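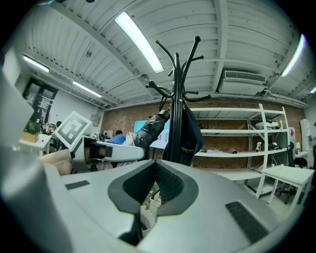 Jul 11, 2018

Where the Coats Go

Storage in a small shared office is usually planned in the wrong order. Desks are placed first, then power, then screens, and whatever floor is left at the end is given to coats, bags and boxes. At the Plisteck workroom on the ground floor of the Messina building, the order was reversed. Lucero Rengifo, who drew up the layout in May, began with the items people carry in and set down within a minute of arriving.

The room measures 1,248 square feet. The entry alcove and a column enclosure take up part of that, leaving 1,152 square feet that can be furnished. The long wall at the back is exposed red brick, and the lease does not allow new holes in the brick or the mortar joints. The large display was hung from anchors left by an earlier tenant. Everything else had to stand on the floor.

That restriction decided the coat storage. A wall rail is cheaper per hook and takes no floor area, but it needs a fixing every 16 inches or so along its length and a surface that will accept them. A closet was priced and dropped. The remaining option was a freestanding coat rack, the kind with a single pole and a crown of hooks, which Rengifo describes as a poor piece of furniture that happens to work well when it is put in the right spot.

The technical objection to the type is stability. All of the load hangs near the top of the pole, and most of it hangs off-center. A winter jacket on one side and nothing on the other moves the center of gravity toward the edge of the base. A laptop bag moves it further. With a light tubular base the rack will rock when a coat is pulled off in a hurry. A round plate base resists tipping equally in every direction and has no legs to catch a foot, although it collects dust along the rim and needs a flat floor.

The rack chosen is black metal with a round base and curved hooks that spread at the top. The curve matters more than it appears to in a catalog. Straight pegs let a collar loop slide off when the neighboring garment is lifted. A curved hook holds the loop at its lowest point and also takes a bag strap without pinching it. The disadvantage is reach: shorter members of staff have to unhook a heavy garment from below, and the design has no second tier.

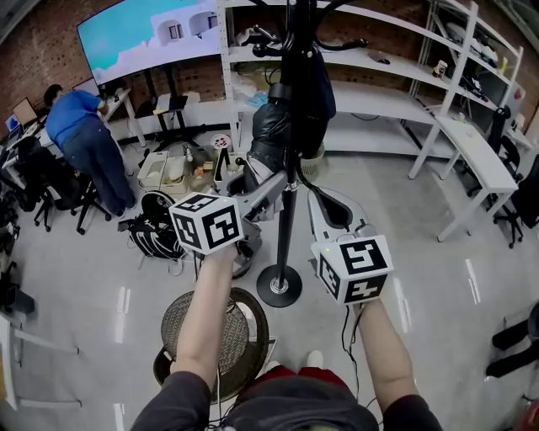 A puffy jacket on the coat rack, with tall metal shelving against the brick wall.

Position was settled by trial. The first location, beside the door, put the rack in the path of anyone arriving with a box. The second, against the wall, left half of the hooks hard to reach and pressed damp sleeves against the brick. The third, out in the open floor, is the one that stayed. A pole rack can be approached from all sides there, and the full crown of hooks is usable. It costs a circle of floor that cannot hold a desk, and chairs have to be rolled around it.

Rengifo's plan shows that circle as a dashed line, with a note that nothing is to be stored inside it. The note has not been observed. A coat rack in an open position attracts whatever does not have another address: a backpack, a basket, a plastic bin, a tray. Segundo Guzmán, the office manager, treats this as a measurement. If the same kind of object keeps arriving at the base of the rack, the shelving is short of a place for it.

The shelving is a tall white metal unit against the brick. Metal was preferred to wood for its thin uprights and for shelves that can be wiped down. Nothing on it has a door. Open shelves have a known fault, in that small items spread until every level is mixed, and a cap can end up on the same run as a cup and a tangle of cables. Guzmán's rule is that cables go in boxes and boxes go on shelves, with one label facing out. He puts compliance at “fair in the morning.”

Depth is the dimension he would change. Deep shelves look generous when empty and hide their back row once filled. For loose peripherals, a mouse or a small boxed adapter, he recommends a shelf no deeper than the largest box it must hold, and shallow trays on any level below the waist.

The coat and bag portion of the budget came to $465, including delivery. Most of the remaining work is upkeep. Hook joints on a pole rack loosen under twisting loads and should be checked by hand every few weeks. Threaded pole sections should be retightened at the same time, with the rack unloaded. Bags that weigh more than a coat belong on the floor or on the lowest shelf.

A second rack is under consideration for the winter. Rengifo would place it on the far side of the desks, with its own dashed circle. Guzmán has asked for a bench with a bin underneath.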